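Housing and Local Life for Incoming Exchange Students
Handout 3: Finding, Viewing and Renting a Room in Cikville

Prepared by Afroza Samarakoon, Office of Student Mobility
Revised for the spring intake by Kasun Debnath

Purpose of this handout

This handout accompanies the third session of the arrival course. It covers the rental of private rooms by exchange students staying for one or two semesters. University residence halls are treated in Handout 2, and health coverage and residence registration in Handout 4. Students are expected to have read the present text before the session, as the time in class is reserved for the reading of a sample lease.

1. The local market

Cikville has two periods of high demand. The first runs from late August to the end of September, when degree students return. The second, shorter period falls in January, when rooms are given up by students leaving after one semester and taken by those arriving. Students in the spring intake generally have less choice of location but more room to negotiate the length of the lease.

Most exchange students live in one of three districts. Babalola lies next to the main campus and consists largely of older apartment buildings, many without an elevator. Flillska is across the river, with newer buildings and a direct tram. The old center is the most expensive of the three, and its rooms are often let for short stays to visitors during the summer months, which may affect a lease that runs beyond June.

2. Types of rental

Room in a shared apartment. Each tenant signs a separate lease with the owner, or one main tenant signs and sublets the other rooms. In the second case the main tenant must hold written permission from the owner. Ask to see it.

Joint lease. All tenants sign a single contract and each is responsible for the full rent. If one person leaves early, the owner may claim the missing share from those who remain. Exchange students with different departure dates should consider this point with care.

Room with a host family. Meals and laundry may be included. The arrangement is usually set out in a short letter of agreement, and the notice period tends to be brief on both sides.

Private studio. Studios are few in number and are seldom offered for fewer than nine months.

3. Where to search

The university housing list is updated each weekday at 10 a.m. and is open to all registered students. Listings on it have been checked for the identity of the owner, but the rooms themselves have not been inspected. The commercial platform Genum carries a larger number of offers, including those from agencies. Agency fees differ considerably, and the full amount must be stated in writing before a viewing takes place.

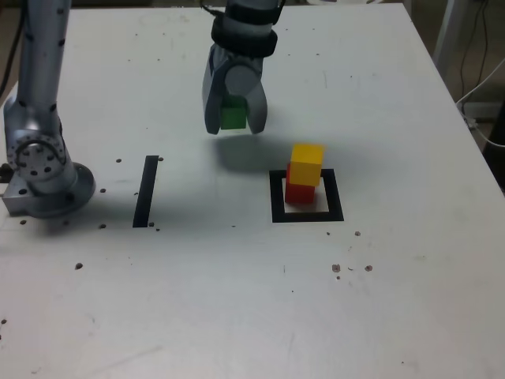
Notice boards in the faculty buildings remain useful for sublets of a few weeks, particularly for students who arrive before their lease begins. Such sublets are private arrangements, and the Office of Student Mobility does not keep a record of them.

4. Viewing a room

A viewing should be made in person or, if the student is still abroad, by live video call. Recorded clips and photographs are not sufficient. During the viewing, the following points should be checked:

Heating, and whether it is controlled from within the apartment
Water pressure and hot water in the shower
Locks on the room door and the street door
Windows, including any signs of damp near the sills
Internet connection, and the name of the person who holds the contract
Noise from the street, bars or tram line, if possible in the evening
Storage space in the kitchen and refrigerator

Students should speak with the current tenants where this can be arranged. The owner is not always able to say how cleaning is shared or whether guests are common.

5. Rent, deposit and other charges

The following sums are used in the class exercise. A room in Flillska is offered at 456 euros per month, excluding utilities. Utilities are charged at a flat rate of 44 euros. The deposit is 300 euros, to be returned after the final inspection.

Exercise A. Calculate the amount payable on signing, if the first month's rent and utilities are due together with the deposit.

Exercise B. The tenant leaves one month before the end of the lease. Using the sample contract, determine which charges are still owed and whether the deposit may be applied to them.

Deposits should be paid by bank transfer - never in cash without a signed receipt - and only after both parties have signed the lease. A request for payment before any viewing should be treated as a warning sign and reported to the Office.

6. The lease

A valid lease names both parties, gives the full address, and states the rent, the deposit, the start and end dates and the notice period. An inventory of furniture should be attached. Where the lease is written only in the local language, the Office can provide a reading in English within one working week. This service explains the content of the document and does not constitute legal advice.

Oral agreements are difficult to enforce. Any promise made at the viewing, such as a new mattress or a repaired window, should be added to the lease in writing and initialed by both parties.

7. Moving in and moving out

On the day of arrival, the tenant and the owner should go through the inventory together and note existing damage. Meter readings are to be taken on the same occasion. Students are advised to keep dated photographs of each room until the deposit has been returned.

Notice must be given in writing. An e-mail is accepted only if the lease says so. Keys are handed over at the final inspection, and the tenant should request a signed statement that they have been received.

Preparation for the next session

Read the sample lease in the course folder and mark every clause that concerns early departure. Complete Exercises A and B in writing. Students who have already signed a lease may bring a copy, with personal details covered, for discussion in small groups.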